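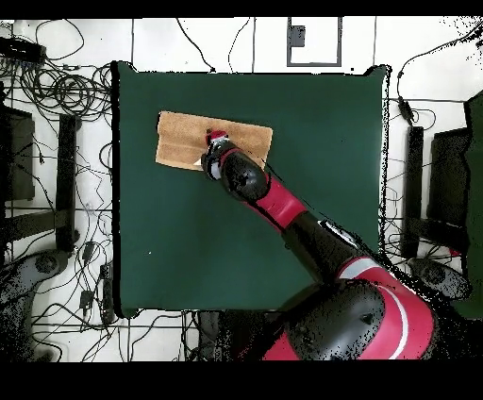 Minutes of the towel folding group
Held on 1 October 2026 in the small meeting room at Pakari

Present: the recording team, two from the training side, and our visitor from Nodby, who joined by telephone and was very patient with the line.

1. Minutes of the last meeting
Agreed as a fair record, with one correction. The batch sent to Magesa was the second batch and should have been written down as such. Apologies to everyone who went looking for the other one.

2. How the recording is going
The team gave a full and cheerful account of the past fortnight. Sixteen good examples came out of the last session, all with the tan towel on the green cloth, and the operators feel they are getting into their stride at last (there was some well-earned tea afterwards). The training side thanked them warmly and then, a little sheepishly, asked for more variety. Too many runs begin with the towel lying nearly straight, and the model has grown rather fond of that. It was agreed that the towel should be put down at all sorts of angles from now on, and sometimes with a part of it hanging over the near edge.

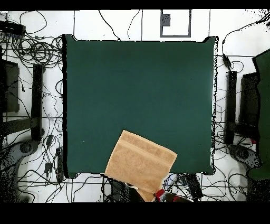
There was a long and friendly talk over whether runs with a slipped grip ought to be kept. Nodby would like to have them, provided the operator carries on and puts things right, as a person would at home. The training side was less sure – a muddled example can do more harm than a missing one – but was happy to try up to 10 of them, marked separately in the Ostano list so that they can be taken out again.

3. Labels
Each run is still to carry a start note, an end note and a plain word on how it went. Three people had been using "fine" and "good" to mean different things, and we spent longer on this than anyone had planned. "Good" it is.

4. Cables
The leads on the floor by the left-hand side came up again. The recording team will tidy them before the next session and asked that other people kindly leave them where they are put.

5. To do
Recording team: 18 further runs at mixed angles.
Training side: a short written note on which grips help most, sent to Magesa as well.
Nodby: to look through the slipped runs once they are in the list.

6. Any other business
The kettle has been mended. The next meeting will be at Pakari again, in the larger room if we can get it.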